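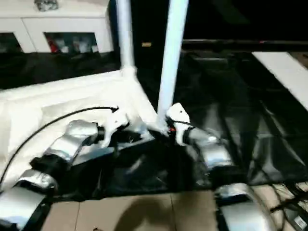 Base and uprights, Tirnari stand, on black sheeting.

Print this page | E-mail this page

TIRNARI PIPE STAND: ASSEMBLY FAQ

What surface should I build on?
Any flat table. Lay plastic sheeting first and leave it creased if need be; it does not affect the build. The stand weighs little until loaded, so keep the base well back from the table edge.

Which pipe goes in first?
The rear upright. Push it home by hand with a slight twist. Do not use a mallet. Pipes supplied by Soltbridge before June are a looser fit and may need one turn of tape at the lower end.

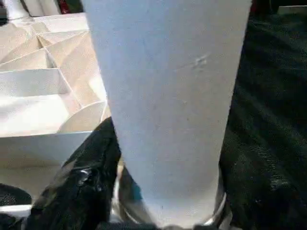 Tapered parts go narrow end down. Small specks on the surface are moulding marks and can be left. A part that rocks once seated should be taken out, wiped and tried again.

My pipe leans. Is it faulty?
Usually not. A pipe leans when it is resting on the lip of its fitting and has not gone down inside. Lift it clear, line it up by eye and lower it straight. If it still leans, compare the length with its partner — all 4 uprights are cut to 182 cm.
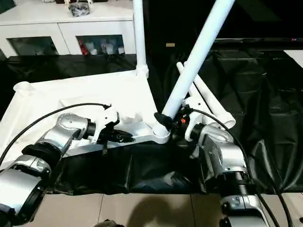
Threaded connectors should be started by hand and backed off at the first sign of resistance. Crossed threads in white plastic are hard to see and do not recover. Yvonne Treloar at the spares desk can supply single connectors; quote the part name, as the fittings are not numbered.

Should the cover be on while I fit the pipes?
Either way works. Elsie Entwistle, who wrote the printed sheet, fits it last. Pascal Kasten prefers it on the base from the start, loosely, and pulls it tight at the end.
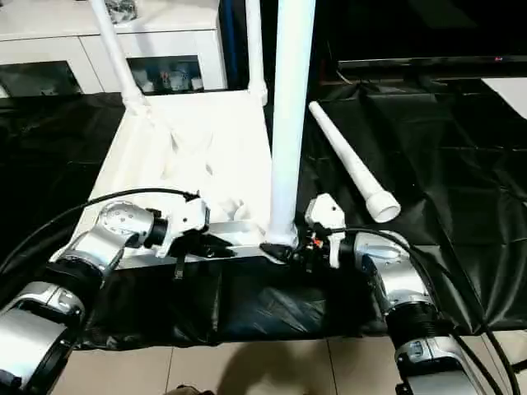
Leave zip ties untrimmed until every upright is in. A tie pulled tight too early will hold the crossbar out of line, and has to be cut off and replaced. The Fukix pack contains 2 spares.

Can I glue the joints?
Yes, but the stand cannot then be taken down. Dry joints are adequate for indoor use.

Print this page | E-mail this page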